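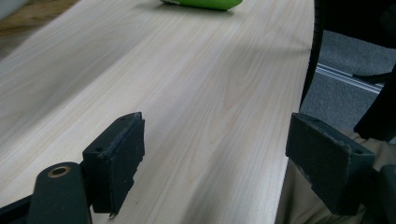 Filtering hand-held gripper demonstrations before policy training

Last updated 2024-08-18

This page covers the filtering step used in the Fova pipeline for demonstrations recorded with a hand-held gripper. It assumes the recordings are already synchronised and a camera trajectory has been recovered for each one. If not, work through the Tokance setup page first.

Our source set was 1000 tabletop pick-up demonstrations. Of these, 900 had a usable trajectory, and 653 remained after all the checks below.

1. Check tracking over plain surfaces

Pale tabletops with a long, soft grain give the tracker few corners to hold. Plot the number of tracked features against time. Reject any demonstration in which the count stays under 17 for more than half a second. Do not interpolate across the gap. We tried this and the policy learned a small sideways jerk during the approach.

2. Mask the fingers

The fingers move with the camera, so any feature found on them reads as zero motion and pulls the pose estimate toward standing still. Draw one mask per finger at full opening and another at full closure, then use the union of the two. Redraw the masks whenever the pads are replaced. Frayed pad edges are especially troublesome, as the loose material produces strong corners just outside a tight mask. Leave a margin.

3. Recalibrate the opening width

Close the gripper fully and record the reading, then open it fully and record that. Worn pads shift the closed reading. Store both values with the session, not with the device.

4. Trim the approach

Cut everything before the target object first enters the view. An object near the top of the view, in line with the gap between the pads, is a good starting point. Keep the pause before closing, even if it looks like dead time.

5. Review the background

A seated person's legs or a chair beside the table can shift partway through a recording. Flag these demonstrations for a second pass with the Chiu motion check. Most of ours passed.

Known problems

The Flandum exporter drops the last sample of every file. This was still the case at the time of writing, and a fix is planned for September. Until then, pad each recording by one sample before export.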